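4.2 Storage layout and search time

The second part of the study looked at how the layout of a stockroom affects the time a clerk spends finding a part. Earlier work on this question has mostly dealt with large distribution centers, where stock is held in coded bins and pick lists are sorted by route. Small repair suppliers work differently. Their stock is mixed, much of it has no carton, and the person who put a part away is often the person who goes back for it. We wanted to know whether changes in shelf order alone, with no new software and no new labels, would shorten searches in stockrooms of this type.

Two suppliers took part. Bennani sells replacement panels and trim for household appliances. Dodola sells plumbing fittings to contractors. Both had open shelving and both kept a paper log of requests before the study began. The Bennani log was the more complete of the two, and we use it for most of the comparisons below. Requests filled from the front counter were left out, as were requests that a clerk passed to someone else partway through. 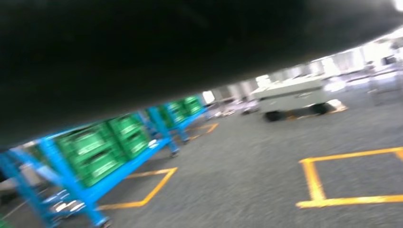 Each site was studied under two layouts. In the first, parts stayed where the staff had always kept them, which in practice meant by date of arrival, with newer stock toward the door. In the second, parts were grouped by the product they fit and, within each group, by how often they had been requested in the log. Staff were given 14 days to get used to the second layout before any times were taken. A search was counted as starting when the clerk read the request slip and as ending when the clerk touched the correct part. Walking time back to the counter was not included.

The final data set has 3034 timed searches from 23 clerks. Searches that ended without the part being found were kept in the set and given the time at which the clerk gave up. We ran the analysis both with and without these cases. The direction of the results was the same, but the difference between layouts was smaller when they were removed.

Grouping by product shortened searches at both sites. The gain was larger at Bennani, and most of it came from parts requested less than once a month. For common parts the layout made little difference, and several clerks told us they could walk to those without looking at the slip twice. Soliman found a similar pattern in a pilot at Zerkis, where long searches were nearly all for slow-moving stock. We did not find that years of service predicted search time once the type of part was taken into account.

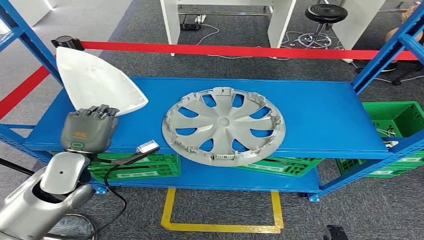

Figure 3. Blue metal shelving with a white curved part held above the top shelf.

Errors were less common than slow searches but cost more when they happened, and they were not spread evenly across the stock. Small fittings were seldom mixed up, even where two sizes sat side by side, and clerks said they checked the size mark out of habit. Molded covers and panels caused more trouble. A curved white part of the kind in Figure 3, roughly triangular and with a slightly raised rim, can resemble its left-hand or right-hand partner when it is lying flat, and the two may be told apart only after one has been lifted and turned. Under the second layout these pairs were stored on the same shelf, and wrong picks between partners went up. At Bennani we later moved the partners to separate shelves within the same group. Wrong picks fell back to their earlier level and search times did not change.

Two limits should be noted. The order of layouts was the same at both sites, so some of the gain may reflect practice. The Dodola log also has a gap in November, when requests were taken by phone and not written down. Bautista coded the remaining Dodola slips by hand using the product groups supplied by Ustonance, and slips that did not fit any group were placed in a separate category. This category is reported in the appendix and is not part of the totals given in this section.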